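How do you show a robot what to do?

Some robots follow a list of instructions that a person has typed out, one step at a time. That works well for jobs that are always the same, such as putting a lid on a jar that arrives in the same spot every time. It works badly for jobs like tidying a bedroom. Your socks are never in the same place twice, and it would take a very long list to cover every place a sock can be.

So people often teach robots in another way. They do the job while the robot's computer keeps a record, and the computer learns from the record. Each recorded go is called a demonstration.

There are 2 main ways to give a demonstration.

Showing by hand

The first way is to take hold of the robot's arm and move it yourself. The motors are set so that the arm feels light and goes wherever you push it. Sensors in the joints measure how far each one bends. If you have ever had a grown-up hold your hand to help you write a letter, you already know how this feels from the robot's side.

Showing by remote control

The second way is to steer the robot without touching it. The person might use a joystick, a game controller or a handle that can be tilted and turned. One button closes the robot's gripper and another opens it. A gripper is the robot's hand. Many have just two fingers, which slide together to pinch things.

Remote control is also how you teach a robot that is not really there. At Birby, a learning project in Pikstead, the first lessons happen inside a computer program called a simulator. The simulator draws a pretend room and a pretend robot, and works out what would happen if the robot pushed, dropped or bumped into something. 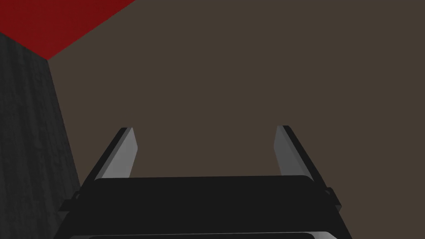

Steering takes practice. When the view comes from just behind the gripper, it can be hard to judge how far away something is. Beginners often close the fingers too soon and pinch nothing but air. Others go too fast and knock the thing over. In a simulator this does no harm. You press a key and the room goes back to how it was at the start.

A simulator also lets you change the room between goes. You can move an object to a new corner, or start the robot facing a different way. This matters a great deal. If every demonstration began in the same place, the robot might learn only that one path and get stuck as soon as anything moved.

What goes into the record?

Many times each second, the computer saves what the robot's camera sees. It also saves where the arm is, whether the gripper is open or closed, and what the person is doing with the controls. One demonstration at Birby can be as short as 7 seconds, but it still fills a long table of numbers.

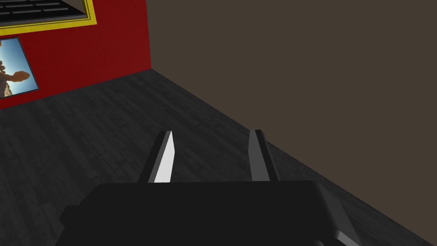

Walls and floors get saved along with everything else. The computer does not know at first which parts of a view matter for the job. It has to find that out by comparing lots of demonstrations — the parts that help it choose the next move become important, and the rest can be ignored.

How many goes does it take?

It depends on the job. For one simple task, picking up a block and setting it down again, the Birby team recorded 877 demonstrations. A harder task, called Tarnlow, has a cupboard door to open first, and that one needed 3,000.

Bad goes are usually taken out before the robot starts learning. A few wobbly ones are sometimes kept on purpose. If a person misses, backs up and tries again, the robot can learn how to put a mistake right.

Try it yourself

You need a friend, a scarf for a blindfold and a soft toy. Put the toy on a table. Your friend wears the blindfold and keeps one hand out, with only the thumb and first finger free to pinch. Guide them to the toy using the words left, right, forward, back, up, down, open and close. Then swap over and move the toy somewhere else.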